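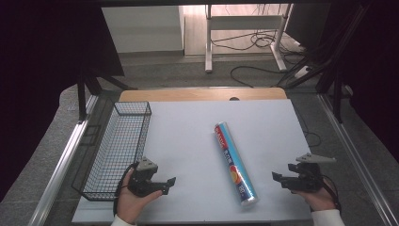 Will a full-size roll of plastic wrap fit in the wire basket?

Depends on the roll. Measure the box end to end first, then go by the inside length of the basket, which runs a bit shorter than the rim. Standard kitchen rolls go in flat in the Long. The catering size needs the Extra Long.

Puvmont Wire Mesh Basket – Long
Item 585

Open top, rectangular, black wire. For the stuff that never fits a drawer – plastic wrap, foil, parchment, freezer bags, that one box of skewers. Sits on a shelf, a counter or the floor of the pantry. No lid, no lining.

Grid is fine enough for boxed rolls and most bags. Small loose things (twist ties, clips) will drop thru, so put them in a tub first.

No assembly. Comes in one piece with a paper sleeve around it, recycle the sleeve.

Sizes
Short – item 361 – for sandwich bags and packets
Long – item 585 – for boxed rolls
Extra Long – item 857 – for catering rolls, ships on its own

Care
Wipe with a damp cloth. Dry it right after. Not for the dishwasher, the coating dosen't like it.

Goes with
Ruddock shelf liner, cut to size
Pimach clip-on labels, pack of 8
Zalero over-door rack, holds the Short only

Good to know
Boxed rolls go in easiest at an angle, far end first, then lay flat. Keep the cutter edge facing down or toward the back wall – saves knuckles. Two rolls side by side is fine in the Long, three is tight.

Stacking: you can, when empty. Full ones no, the top one slides.

Stock
Long and Short ready to ship. Extra Long back in March. Orders in before 2 pm leave same day.

Returns
Unused, sleeve still on. Bent in transit? Send us a picture of the box and the basket and we'll swap it.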